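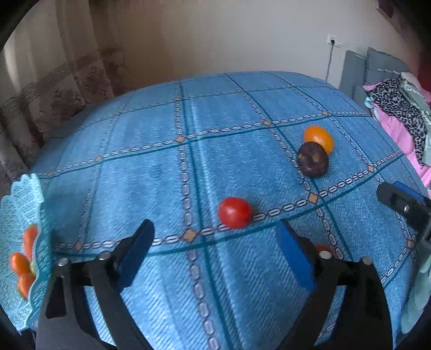 Oltmont Polling Booth, Folding, Model 706

The Oltmont 706 is a free-standing voting booth for use at parliamentary, council and parish elections. It is supplied flat and opens on a central hinge. Each booth provides 2 writing positions, divided by a full-height screen, so that voters may mark their papers in private.

Specification
Product code: 706
Writing positions: 2
Frame: powder-coated steel
Side screens: grey corrugated plastic, wipe-clean
Shelf: raised front lip, with fixing point for pencil cord
Assembly: no tools required
Carry bag: included

A lowered shelf for wheelchair users may be ordered in place of the standard shelf on one side. Please state this when ordering, as shelves cannot be exchanged after dispatch. Notices to voters may be displayed in the clear pocket on the inner face of each screen. Notices are not supplied.

Hire and purchase
Booths may be bought outright or hired for a single polling day. The hire period includes the day before the poll and the day after it. Orders for 60 booths or more are delivered on pallets from our Dasow warehouse, where 3000 booths are held in stock. Smaller orders are sent by carrier and must be signed for at the delivery address.

Replacement hinges, screens and feet are made by Mac Suibhne and may be ordered separately. Parts for the earlier Drellano booth do not fit this model.

Care and storage
Booths should be wiped down with a damp cloth and mild detergent before they are folded. Solvent cleaners will cloud the clear pockets. Store upright in a dry place.

Returning officers who require a written quotation should give the name of the authority, the date of the poll and the number of polling stations to be equipped.

Page last revised: Jul 6, 2020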